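I don't trust most phone-cleaning advice. Half of it wants to sell you a kit, and the other half was copied from a page written by somebody who owns a kit. What follows is the short version I use at my own bench, with the parts I gave up on left out or marked as such.

## What you need

- A microfiber cloth, washed without fabric softener
- A second cloth, dry, kept apart from the first
- A wooden toothpick
- Distilled water, or 70% isopropyl alcohol if the phone maker allows it
- A clear, hard, level surface bigger than you think you need

Skip the "screen gel." I bought a bottle of the Gillier stuff in October and could not tell the difference between it and water, except that water didn't leave streaks.

## Clear the table first

People skip this and then wonder where the new scratch came from. One grain of sand under a phone is enough. Take everything off the table, wipe it down, let it dry, then run your palm across it. If you feel grit, wipe again.

A patterned top (fake marble is the worst for this) hides crumbs very well, so go by feel. Benedita Meireles swears by a silicone mat. I've tried two, and both picked up lint faster than I could wash it off. Use one if you like.

## Cleaning

1. Turn the phone off. Locking the screen isn't the same thing.
2. Unplug it and take off the case.
3. Lay it flat near the middle of the table, well away from the edge.
4. Dampen a corner of the first cloth. If you can wring a drop out of it, it's too wet.
5. Wipe from top to bottom in straight strokes. The circles everyone recommends just push the grease around.
6. Dry with the second cloth.
7. Turn it over and do the back, then the sides.
8. Work lint out of the charging port with the toothpick, very lightly, and stop if it won't come. Don't poke at the speaker holes at all.
9. Leave it alone for 30 minutes before you plug it in.

Afonso Vieira says the wait in step 9 is superstition. Could be. It costs me nothing.

## Things I don't believe

**Canned air.** It's supposed to clear the port. Mine packed the lint in tighter.

**Rice.** It's for eating. A phone that has been in water needs a repair shop, and this page won't help you.

**Cleaning every day.** Once a week is plenty unless you cook with the thing propped against the stove. More rubbing means more wear on the coating, or so the manuals claim, and on that one I'm inclined to take their word.

**"Antibacterial" cases.** Show me the test.

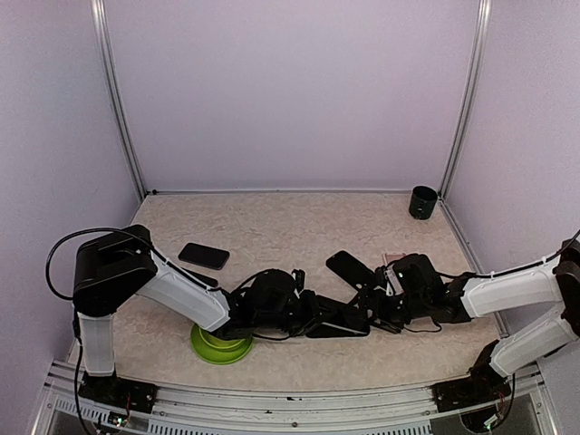 *Page last changed: Fri 25 March*

## Putting it back together

Look at the case before the phone goes back in. Grit collects in the corners, and a clean phone pushed into a dirty case is worse off than before. Wash a silicone one with dish soap and dry it completely. Leather gets a dry cloth only.

Check the screen with the light coming from the side. A phone lying flat with a lamp straight overhead will look spotless when it isn't. Tilt it, find the smears, go over those spots with the dry cloth, and quit there. Chasing the last one is how I ended up spending a whole evening on a phone that was back in a coat pocket the next morning.

If you have a correction, leave it in the comments. Please say what you tried and on which phone, and leave out the product links.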